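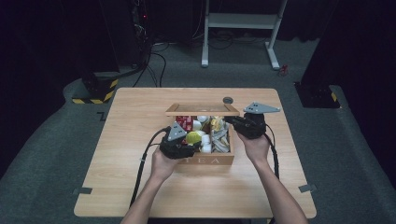

Both grippers over the tea box, Nodance studio.

Hello and welcome to the gallery for the Zukik hand-held gripper kit! Anju Awasthi and I have been meaning to put these up for ages, and so many of you have written in asking what a working session looks like that we finally sat down and picked a few favorites. The kit comes as a pair, left and right, and rents for 49 dollars a day or 600 for the month, with the padded case thrown in - Anju insisted on the case, and she was right.

The box with TEA across the front is a good one for practice. There are sachets and packets standing close together in there, and a lid to mind at the back, so your hands learn to slow down.

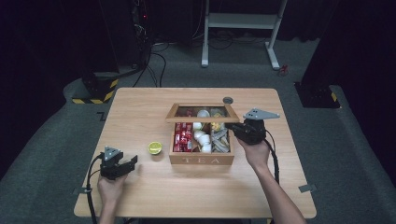

Up close with the fingers
Green finger pads, with small screw holes in them, and a bit of brass colour at the joints. I'm fond of this view, with the jaws wide open over the table and all that lovely wood grain between them. Spare pads come from Rizzi and ship from our Fendimham shop. 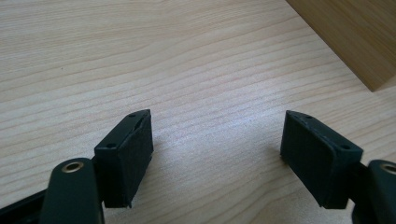
Can I rent just one gripper?
We only send them out in pairs, but you're welcome to use one and leave the other in its case.

Do write if you'd like to try a set for yourself, we love hearing what people get up to with them.

Morena Pace, 23 Jun 2025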